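Minutes, July meeting, upstairs room, start 7:15 p.m.

Present: Armelle Mallet (chair), Chalerm Phetsri, Ehsan Mengal, Baptiste Vasseur, and me, Niall Laing, taking notes with a borrowed pen. Last month's minutes went through once I'd fixed the spelling of Clumberg, which I'd managed to get wrong twice.

1. Swap day
Ehsan has the hall at Clumberg from 10 until 4. We sold 18 tables last year and he wants to go bigger, but Armelle pointed out that the parking lot was a mess even then (I spent half the morning waving vans around!). We're staying at 18. Tables go up to $6 each. Chalerm voted no on the price and asked me to write that down, so there you go.

2. Newsletter
Baptiste printed 248 copies of the spring issue and we still have a box of them under the stairs. Fewer next time. He needs articles by the end of the month, and Armelle's piece on old keyboards is already in. I promised a page on picking up second-hand desktops and I really will write it this time.
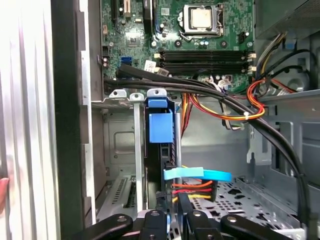 Open tower, with all four memory slots empty.

3. Money
We have $530 in the account after paying for the room. Ehsan would like a new projector, and we talked about that for way too long. Chalerm knows a shop in Cundar that sells refurbished ones and will get a price. Nothing gets bought before the swap day.

4. Summer trip
Two ideas on the table: the radio museum at Enus, or a picnic by the river. I was all for the picnic, but the museum won, three to two. Armelle will call them about a group rate and find out if the cafe is open. Baptiste can take four people in his car if somebody else brings the folding chairs.
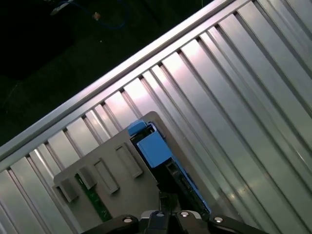

Millet Home Computer Club

5. Anything else
The coffee machine leaks again. Baptiste will look at it, and until then please bring a flask. Chalerm still has the spare door key, and Ehsan needs it before the swap day so he can pick up the signs. Next meeting is same room, same time, and it's Armelle's turn to bring cookies.

We finished at 8:50 p.m.

N. Laing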